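Randa Shboul
17 Jun 2022

Finally writing up how I do the backdrop for table displays, as three people asked after the last one. Nothing clever in it. Thread.

1/ The cloth. I use black, the slightly shiny sort, bought off the end of a roll in Clamton. Get more than you think. It needs to cover the back and come round both sides of the table, or the corners of the room show and the whole thing looks unfinished.

2/ Iron it if you have the time. I usually don't. Fold lines show up more on shiny cloth than on matt, and they show most under a ceiling light. A cool iron with a tea towel over the top gets most of them out. Don't go hotter, I have ruined one already.

3/ Letters. Foam ones, from a tub of 300 by Zistov. You get plenty of vowels and never enough of whatever you're after. Munther Haddad lent me his tub in January and I still have it — sorry Munther, it's coming back.
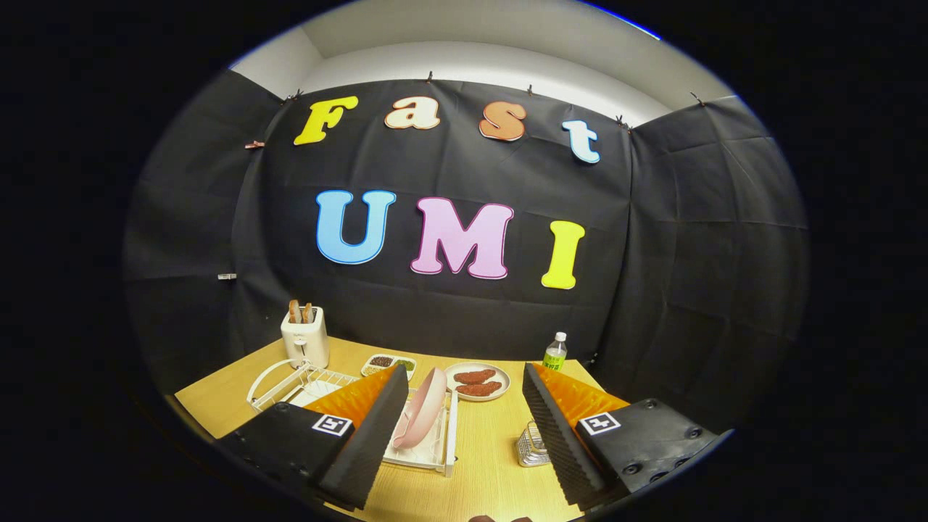 4/ Clips are what most people get wrong. They use two, one at each end, and the middle sags. Six along the top is about right for a table this size, and you want them on the side panels as well as the back. The letters follow the cloth, so if it droops they droop with it. Look at "Fast" — the t has ended up lowest of the four. The UMI underneath is bigger and easier to read from the door. If I was doing it again I'd put all the small letters up last, once the cloth has stopped moving.

5/ Colours. On black, the yellow and the pale blue read best from a distance. Darker orange is all right close up. The white edging helps all of them, so if your letters come without it, cut a slightly bigger shape from white foam and stick it behind.

6/ Sticking. I've tried Mazurek tape and Gollon dots. The tape holds but leaves a mark on shiny cloth. The dots come off clean and also come off when you don't want them to. I use dots, two to a letter, and press for a good long while.

7/ What goes on the table. Ours was kitchen things, and pale ones stand out well on a black background. White toaster at the back with the toast in it, so there's a bit of height. Flat things like trays go where people can look down into them.

8/ Time. Some 60 minutes on my own, less with a second pair of hands for the cloth. Taking it down is quick. Roll the cloth round a cardboard tube, don't fold it, see post 2.

9/ Cost, for those who asked. £49 for the lot, and the cloth was most of that. I've used it for 3 displays so far and it's still fine apart from the tape marks.

10/ Someone wanted to know about pins instead of clips. You can, but they leave holes and you'll be finding them in the carpet for weeks. Pegs will do if you run out of clips.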